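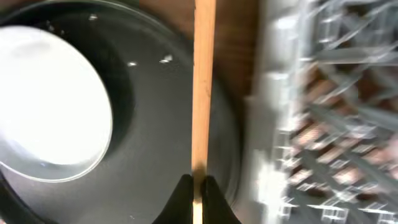 Been told again that you should never wash up by hand if you own a dishwasher. I own one. I'm not convinced. Thread, sorry.

Gayan Samarakoon started it. He moved from Wurudthorpe to Carnham in May, got a new kitchen and now talks about rinse aid. His claim is that a full load beats a bowl in a basin every time, on water, on power, on effort.

Full load is doing a lot of work there. I live with one other person. A full load for us takes two days, and by then the porridge has set like grout.

So he says rinse things first. Right. So I'm standing at the basin with a bowl and a brush, washing it, in order to put it in the machine that washes it.

And half of what I cook with isn't meant to go in anyway. Wooden spoons. I put one through for a month to see what would happen and it went furry and then split up the handle. Ludivine Coste says hers have been through for years and are fine. I've seen hers. They are not fine.

Then there's the rack. Who are the tines for? Plates, yes, if your plates are the size the rack has in mind. Mine are a bit too deep, so they lean on each other and the one behind comes out with a gravy shadow.

Bowls are worse. Face down they take up the room of three plates, tilted they come out with a puddle in the bottom. I've tried both ways and also the way in the booklet, which seems to have been drawn by someone with very small bowls.
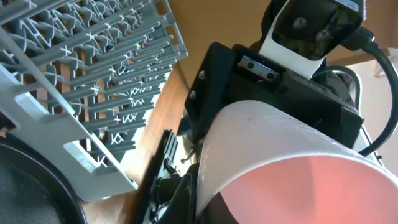 Big dark pans I've given up on completely. One pan and there's the whole bottom rack gone.

Gayan's answer to all this is that I need Caltero tablets, 18 in a box. Ludivine swears by Mahlangu. I used up a box of each and could not tell you which was which from the glasses.

Timed it last night, seeing as everyone likes numbers. Our dinner things by hand: 14 minutes, drying included. The "eco" programme: 503 on the display when I pressed start, and no, I don't know if that's minutes or a fault code.

The quick wash says 77. Quick!

I'll still use it when people come round. For two bowls and a spoon, I'm running the tap.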